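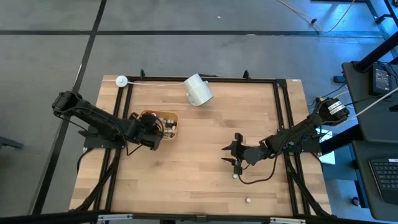 Progress report: Bondstead sorting room
Home | Projects | Reports | Contact
Search reports... Go

To: Christodoulou Fund
Period ending 1 May 2021

Short one this time, full accounts to follow with the next report. Grant figures are in whole dollars.

Where we are

Room is open and in use. Floor done, gray, smooth, sweeps up easy. Main table is in and it's the butcher-block top we asked for in the application, light wood, narrow strips. Good surface for small mixed pieces, they show up well against it, even the brown ones if the lights are on. Shallow bins work better than the deep tubs we had at Pekeck. You can see to the bottom of a shallow one and people don't dig.

Sorting

271 bags of mixed small pieces came over from the Cikville store. 73 sorted so far. Whites and creams go quick. Browns and blacks slower, they look the same under the old bulbs and we had to redo a batch. Seperate tray for anything we can't call, looked at again at end of the week.

Rule is one bin on the table at a time. Was two, pieces got mixed, went back to one. Bin sits left of center so the rest of the wood stays clear for spreading out.

Spending

$700 drawn down this period. Went on the table top, bins and labels. Nothing on shelving yet, the quote was too high and we're asking for another. Will send receipts seperately, a couple are still at Pekeck.

Problems

- Lights. Two tubes flicker. Landlord told, no date.
- Bags from Cikville not labeled the way we agreed, some have no source on them at all. Those are parked against the back wall until someone from the store can come and look.
- 7 bags got damp at the old place before the move. Drying out, might lose one.
- Lost most of a week to the move itself. Should of allowed for that in the plan.

Next

Finish the light-colored bags first, then the rest. New bulbs. Shelving quote no. 2. Want the count past half way by the next report, which is tight but doable if the Cikville labels get fixed in May.

Also need a yes or no on moving what's left of the bin money over to lighting. Small amount but the agreement says ask first, so asking.

Bondstead Sorting Room | Contact us | © 2021 | Back to top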